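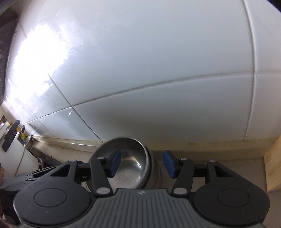
White tiles and grout, with a steel ledge along the bottom.

In defence of the dirty grout line

My mother-in-law had a toothbrush that never went near a tooth. It lived in a jam jar under the sink, and on the first morning of any month with an R in it she got down on her knees and did the kitchen grout. I used to think this was a rule handed down by her own mother. When I finally asked, she said she had made it up in 1,091 different moods and only the R had stuck.

I have been thinking about her because I spent most of September being sold grout. It began with a leaking shower and a man called Duarte Coelho, a good plumber and a melancholy one, who looked at our bathroom wall and said the leak was simple but the wall was "a conversation". By the end of the conversation I had three brochures and a headache. One was from Premamico, who would like me to have no grout at all. They make panels, vast seamless sheets of stuff which go up in an afternoon and wipe down with a cloth. The brochure shows a woman in a cream jumper wiping one. She is smiling at it in a way I have not smiled at my own children.

The case for the seamless wall is a strong one and I may as well admit it early. Grout is porous. It goes grey, then brown, then a colour that paint firms would call Heritage something. Every bathroom I have ever rented had a corner I didn't look at. If you set out from scratch to design a surface for a room full of steam and feet, you would not choose hundreds of small hard squares and fill the gaps between them with what is more or less sand.

And yet I find I am on the side of the sand.

Part of it is that I don't trust a wall with no joins. A tiled wall tells you how it was made. Somebody started in one place, decided what to do at the window, got tired, and met the ceiling with a row of slivers that they hoped you'd be too polite to mention. Our bathroom has a cut tile behind the basin that was plainly done late on, by a man thinking about his tea. I have brushed my teeth facing that tile for eleven years and I would know it anywhere. I could not tell you one thing about the wall in the hotel where we stayed last month, except that it was wipeable.

Part of it is money, since we are being frank. The panels cost a good deal more than the tiles. When I mentioned this to Jolene McPhee at the showroom, she told me I should think of it as paying for the hours I'd never spend scrubbing. She had worked it out. A household my size, she said, would save 521 hours over the life of the panel. I went home and tried to remember when I had last scrubbed anything and the honest total was a good way short. I would in effect be paying Premamico to take away a job I already don't do.

This is how a lot of things are sold now. The pitch is that you have a burden, and you are so used to it that you've stopped noticing, and for a fee it can be lifted. I have been offered a kettle that remembers my preferred temperature, which has been boiling since 1983. A friend of mine, Rekha Bajpai, bought a bin that opens when it sees you coming. It now opens when it sees the cat coming. She has gone back to keeping the lid down with a tin of tomatoes, so it has ended up as a bin that needs two hands.

What bothers me more is what goes missing along with the chore. My mother-in-law's toothbrush mornings weren't about hygiene, or not after the first ten minutes. She had the radio on. She found things: a crack that had got longer, a pea from a distant Sunday lunch, once the back of an earring she had accused her sister of losing. You learn a room from the floor up. I have met people who have lived in a house for a decade and couldn't say which of their taps drips, and they tend to be the ones who get the big bills.

I can hear the objection, because my husband made it from the next room while I was typing. It is easy to be fond of scrubbing if you aren't the one doing it, and for a few centuries the person doing it had very little say. He's right, and he has also never owned a grout brush. I'm not proposing that anybody should be chained to a skirting board. Anyone with bad knees, small babies or a proper job should have the seamless wall with my blessing, and the cream jumper too if it's included. I only object to the idea that a surface which shows some wear has let you down.

Mr Coelho came back to do the leak, by the way. It took him forty minutes. He took off 2 tiles, tutted at a pipe, and put the same tiles back with fresh grout round them, so that there is now a bright white outline in the middle of our old beige one. He apologised and said it would tone in. I told him to leave it. There's an R in the month, and I have bought a toothbrush.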